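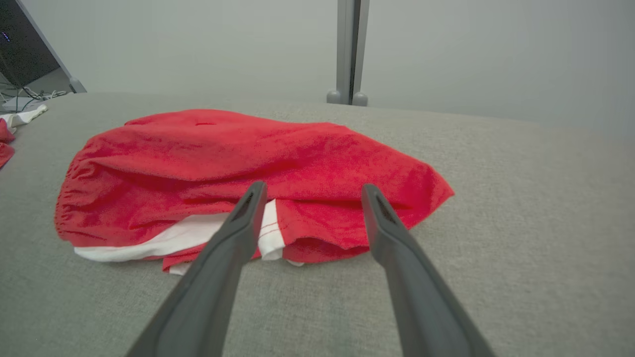 How should shorts with an elastic waistband be folded?
Lay them face down, smooth the waistband with the side of your hand, fold one leg over the other, then fold the hem up to the waist. Don't stretch the elastic to get it straight. It will pucker again as soon as you let go, and a slightly wavy edge does no harm in a drawer.

Laundry Day at Trornley - Gallery
Posted 2021-04-09 by Elaine Medeiros

Introduction
These are from the folding area at Trornley, where we have been sorting and folding clothes for the Naqvi clothing exchange. The last exchange was in August and we handed on 2,732 pieces. Our list for this one stands at 3,718, and most of the difference is children's sizes and summer wear. Shorts, T-shirts and swim things have been coming in early this year, so we started on those first.

Rory Chisholm wrote the folding notes we use, and I have put parts of them in with the pictures. The full set is in the binder by the door.

Red shorts, before folding
The red ones are in a heap on the gray cloth, with the gathered waistband at one side and a strip of white fabric showing along the lower edge. For any heap like that, find the waistband first. Pick it up by the two sides, let the legs drop, and give it one shake. If you start from a hem you will usually end up turning the whole thing over again.

White showing under a colored piece can be a lining or a second garment. Check before you fold. Linings get pushed flat down each leg with your fingers. A second garment goes to its own pile, and white goes with white.

Look over each piece while it is open. Small holes and open seams go in the mending basket with a safety pin next to the spot. Please use the pin - last time we had 76 pieces in mending and spent an evening looking for holes we had already found once.

Brushed and terry fabrics are thicker, so fold them one time fewer than you would a thin cotton. They stack better that way and the pile doesn't lean.

The cloth
We fold on cloth because thin fabric slides around on a bare tabletop. Stenitari sells a cover for this, and Aturitz has one with a tighter weave, but a plain woven blanket or an old curtain does the same job. Pull it smooth before you start and again whenever it bunches up.
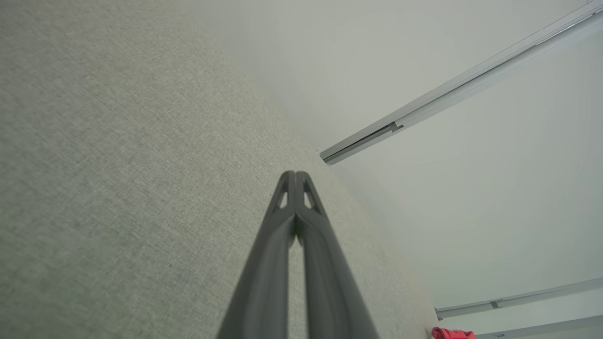

Lint and loose threads should come off between batches. A damp hand wiped in one direction works as well as a roller. Do it before the whites, which pick up everything, and shake the cloth outside when you finish for the day.

Finished piles are sorted by size first and color second, with waistbands facing out so the labels can be read without pulling anything loose. Keep shorts to 2 stacks per shelf. Swimwear has its own bin on the bottom shelf.

More pictures will go up once the shelves are full. If you want to trade a folding shift, write your name and the new time on the sheet in the binder.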